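Prundis Sets Gripper Budget for Next Year

2026-03-11

Print this item | E-mail this item 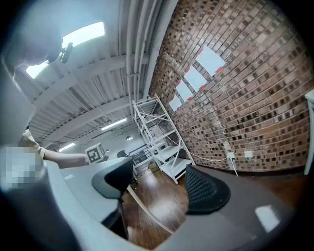
Prundis has approved the purchase of 68 hand-held grippers for its Ernetent site, at a unit price of $1,218. Delivery is planned for August. Spare finger pads -- 200 in the first order -- are budgeted separately, as are printed marker cubes.

Omprakash Nigam, who manages equipment planning, said bids for shelving and power drops remain open. A further $3,000 is held back for calibration.

Contact Us | © Prundis | Back to top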